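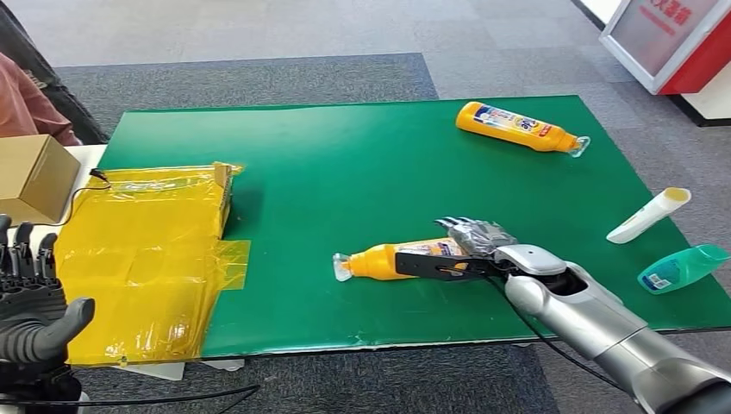
green board on the white table, few scuffs along the front edge

Posted by eldale_odds — 27 January 2023

Cookies help us show you this thread. Accept all / Manage choices

ok so the water meter. long one sorry. moved to Eldale in May, first bill came and I just paid it like an idiot. second bill, £589. for one person in a one bed flat. I have showers, I do not have a swimming pool

rang Presell (they do the water for our whole side of town). 5 calls. five. first one cut off, second one told me I was down as a "large household", third one told me I wasn't. fourth was just the music

fifth one was a nice lad who asked me to read the meter out loud to him. never looked at the thing before in my life. it's under a metal lid in the pavement, full of leaves and one very cross spider

meter said 2149. bill said 2149. so the reading's right, he says, so the bill's right. case closed as far as Presell's concerned

except. turned every tap off, went back out with a torch and the little dial was still going round. slow but going

so that means a leak OR it's feeding somebody else's flat. lad on the phone said it's nearly always a leak. neighbours said it's nearly always the other thing, apparently these houses were split up in a hurry and the pipes are anyones guess

how to check, if you're in the same boat: find your inside stop tap (mine was behind the washing machine, obviously). turn it off. go and look at the meter. still moving = problem is between the street and your wall. stopped = it's inside with you

mine was still moving. then a shout from upstairs asking why the shower had gone off. well there you go

my stop tap doesn't touch theirs btw, it was me fiddling with the outside one after. but same meter. two flats, one meter, one mug paying

landlord is Ulloa Lettings. sent them a video of the dial, the bills, the lot. reply said they'd "pass it to the relevent team". been waiting on the relevant team ever since

upstairs have been lovely about it, they'd been told water was included in the rent. which it was I suppose. by me

anyone had this with Presell? do they refund you or do I have to chase Ulloa for it? not paying another penny till I know, though someone at work says keep paying something or they send letters

also got told to fill in the Betell form for a split supply. it has a box for "reason" with a limit of 2000 characters and I have used every single one

will post again when there's news — read your meters, take a photo with the date on, keep it somewhere

Get threads like this in your inbox. Sign up to our newsletter. No thanks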